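Re: [bilier-parents] English afternoons and the lunch rota
From: Viorica Radonjić
Date: 6 Dec 2020

Huguette Nguyen wrote:
> Dear all,
> Could someone tell me where we stand with the English
> afternoons? My son says they are moving to Hetholm, my
> daughter says they are stopping altogether, and the letter
> in the school bag was mostly banana. Also, is it true that
> families now have to pay for the workbooks? I thought the
> Lavoie grant covered them until the summer.
> Huguette

Hello Huguette, hello everyone else who wrote to me privately with the same question in slightly angrier words,

Your son is nearer the mark. The English afternoons carry on, but from January the older group meets at the Hetholm building, where the heating has opinions of its own but does come on. The little ones stay at Bilier. Ghizlane El Idrissi keeps the older group and Ching-wen Chou takes the younger one, as in October.
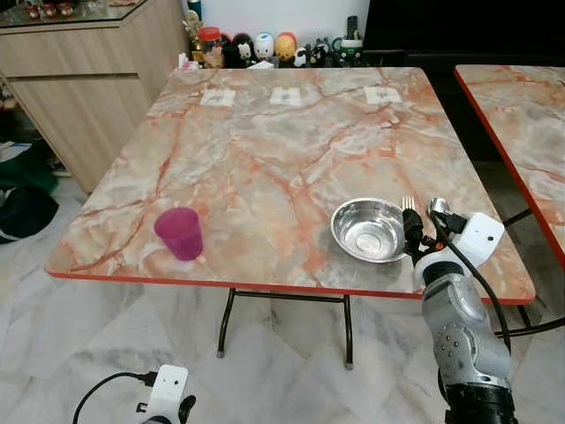

Marble-patterned table with a pink cup and a steel bowl.

On the workbooks: the Lavoie grant was 2000 and most of it has gone on the books we already have. We are short by 85. I have had three different suggestions for finding it, two of which involved cake. Harvey Pelletier has offered to ask Drolosport, who paid for the netball bibs and may not have noticed yet that we never thanked them. Could whoever said they would write that thank-you letter please write it before Harvey rings? I have a nasty feeling it was me.

So no, families are not being asked to pay. If your child came home saying otherwise, it may be the photocopying they mean, and that has been voluntary for as long as I can remember. Some of us volunteer more than others.

The older group will have 15 places. We have more names than that, and Ghizlane would like to give first refusal to children who came regularly this term. "Regularly" was discussed at some length and I will spare you the minutes.

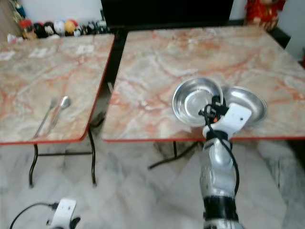
As for the lunch rota, I am still missing 2 people for the first week back. The job is to sit with the younger group while they eat and to speak English to them, and they will correct your grammar. Ching-wen has a list of mealtime words she would like us to stick to, so that they don't get "serviette" from one adult and "napkin" from the next. I have strong feelings about this one and was outvoted.

Please reply to me and not to the whole list if you can do a day. Last time we all had the pleasure of reading about somebody's dentist.

Huguette, I'll put a fresh copy of the letter in the bag. Perhaps at the other end from the fruit.

Viorica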